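FOR IMMEDIATE RELEASE

Cikton Brings Multow Dryer Vent Cover to Homes With Long or Difficult Vent Runs

New outside cover opens with little air pressure and can be cleaned from the ground with one tool

MATEI – Cikton, a maker of vents and covers for the home, announces today the start of sales of Multow, a cover for the outside end of a clothes dryer vent. The product will be in stores and with installers from November. It is made for houses where the dryer stands far from an outside wall, and where the warm air must travel a long way before it leaves the building.

Many covers which are sold today have three small plastic flaps. After some seasons the flaps become stiff from lint and sun, and they stay half open or half closed. When they stay open, cold air and small birds can come in. When they stay closed, the clothes need a longer time to dry and the lint collects inside the duct, where the homeowner does not see it.

Multow has a single round lid in light aluminum. The lid hangs inside a deep hood and lifts straight up when the dryer is running. When the dryer stops, the lid goes down by its own weight and rests on a soft ring. There is no spring and no magnet in the cover.
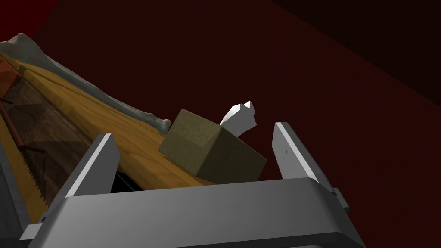 Tested on Real Houses

Before the start of sales, Cikton placed the cover on 437 houses in and near Matei. The houses were of different ages, and the vent runs went through basements, attics and garage ceilings. Installers came back to each house after one winter. They opened the hood, looked at the lid and the ring, and cleaned what they found.

"We wanted to hear from people who do laundry every day," said Liliana Sala, product manager at Cikton. "One family wrote to us that their old cover made a noise in the wind for years and they were already used to it. With the new one they had to go outside to check that it was still there. This kind of letter is more useful for me than a chart."

The visits led to two changes. The screws at the lower side of the hood were moved to the front, so that a person on a ladder does not have to reach behind the hood. The ring, which was gray in the first version, is now made in a bright color, and it is easy to see from the ground if it has come out of its place. 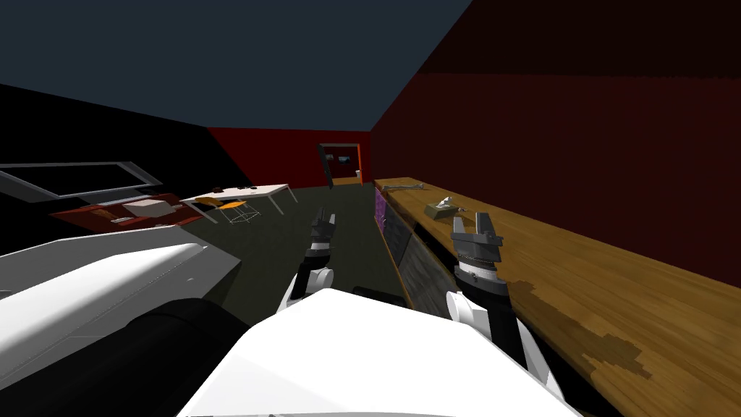 Computer rendering with two robot arms and a counter.

Cleaning the cover does not require to remove it from the wall. The front of the hood turns a quarter to the left and comes off. A long handle with a hook, sold together with the cover, lets most owners do this from the ground when the vent is on the first floor. Cikton recommends to clean the hood 2 times a year – once before the heating season and once in spring – and to clean the full duct every year.

Cikton reminds homeowners that a cover is only one part of the vent. A duct which is crushed behind the dryer, or which has too many turns, will give a weak air flow with any cover. A screen should never be put over the end of a dryer vent, also when it is meant to keep animals out. Lint closes a screen very fast.
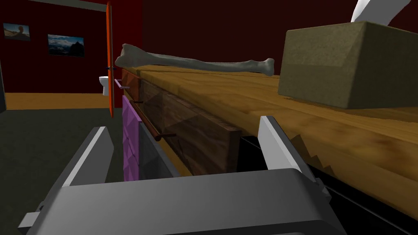
Sizes, Colors and Warranty

The cover fits the common round duct of 4 inches. It comes in white, brown, tan and dark gray, and it can be painted with outdoor metal paint, except for the lid and the ring. A flat back plate is included for brick and stucco walls. For houses with lap siding, a shaped plate can be ordered separately.

The hood and the lid have a warranty of 10 years. The ring has a warranty of 5 years and can be bought as a spare part. It is changed by hand, without glue.

Where to Buy

Multow will be distributed by Holtine, which supplies hardware stores and heating and ventilation installers in the region. Stores can place their first orders with Holtine now. Installers who buy a full box will receive a printed guide with drawings for each type of wall.
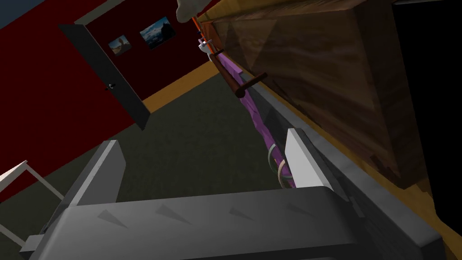

Homeowners who are not sure about the length of their vent run can ask an installer to measure it before they buy. The manual of the dryer says how long the duct may be, and how much must be taken off for every turn. If the run is longer than the manual permits, the installer may suggest another route or a booster fan. Multow can be used together with a booster fan, but the lid should be checked after the first week.

"Please look at your vent while the dryer is on," Sala said. "Go outside and see if the flap is open. It takes one minute, and it is good to do also if you never buy anything from us."

About Cikton

Cikton designs and makes dryer vents, bath fan covers and soffit vents for family houses. The company has its workshop and office in Matei.

Media Contact
Liliana Sala
Product Manager, Cikton

###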